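Home and Rooms > Decorating > Tables and small displays

Clear panel with black birds on it, how do I stop it disappearing in front of brick?

Posted by Korkor Osei, 16 November 2022

Hello everyone, I hope this is the right section, I dithered between this one and Walls. We have one long shared room at work with a red brick wall along one part and plain white paint on the rest, wood-look planks on the floor, and a table with a dark gray top and white metal legs that we would like to make a bit more welcoming. My aunt gave me a clear acrylic panel with little black birds printed down it, standing in a light wood base, and I love it to bits. I also have a small bunch of artificial white flowers in a white vase, which I bought in October and have moved to every flat surface I own.

My trouble is that when I stand the panel up with the brick behind it, the birds just vanish. All those mortar lines run straight through them, and from the door you would think it was an empty piece of plastic in a stand. The flowers look lovely in the very same spot! Should I put something behind the panel (a sheet of white card?), or turn the table, or give up and put it on a windowsill? I would rather not drill into the brick, which has enough holes in it already. Also, what do you clean acrylic with? I have already made one faint scratch and I feel terrible about it.

Obed Kpodo
Put it on a windowsill. Clear things want light behind them. Paper towel is what scratched it, I would bet money.

Ekua Adjei
Oh, I do like a bird panel, and please don't give up on the table! I had nearly the same puzzle with a clear calendar stand in my hallway, and I spent a whole weekend shuffling it from one end of the shelf to the other while my family walked past shaking their heads. So let me save you the weekend.

A black print on clear acrylic needs something pale and plain behind it, and you already have that in your white paint. Before you buy card or anything else, sit down in the chair people will use most, so your eyes are at their height, and have somebody slide the panel slowly along the table until the birds have white wall behind them. It might only need to go 7 inches. What looks right when you are standing up can be quite wrong from a seat, and the other way around.

The flowers are the easy half. White petals and a white vase show up beautifully against red brick, so let them have the brick side and give the panel the white side. Keep them close enough that they look like they belong together, but leave a hand's width between them or the leaves will creep in front of the birds. I would stop there, too. I know the temptation of a candle and a little dish, but a dark gray top is very handsome with some of it left bare.

About the card: it works, but it turns a clear thing into a white thing, and then I wonder why one would have a clear one at all. If you really want a backing, tracing paper is softer and lets some light through. Mine cost next to nothing and I still took it off after a month.

For cleaning, blow or rinse the dust off first (dry dust is what does the scratching), then lukewarm water with one drop of dish soap and a soft cloth, no pressure. Take the panel out of its wooden base beforehand if it lifts out, so the wood doesn't sit in a puddle. No window spray with ammonia. I did that to a picture cover once and it went cloudy at the corners, and I still think about it.

Etornam Nutsugah
Agree on the soap and water. One thing to add, check what the ceiling lights do. We have long fluorescent ones and my acrylic sign had a big white bar of glare right across the lettering until I turned it a few degrees. If the base is light, a little square of felt underneath stops it skating about on a smooth tabletop. As for the scratch, plastic polish gets out the shallow ones, but try a corner first, and keep it well away from the printing.

Korkor Osei
Thank you all so much, and Ekua, the sitting-down trick is going straight into my head for every room from now on. Felt is on the list, and so is a better cloth (Obed, you would have won your bet).
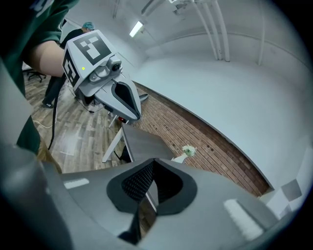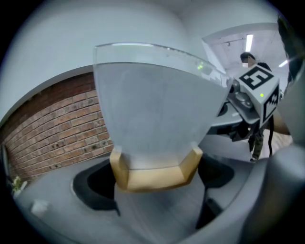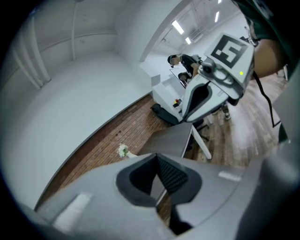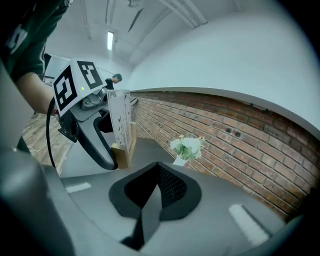
Our shared room; the bird panel and the white flowers are together on the gray tabletop in the last one.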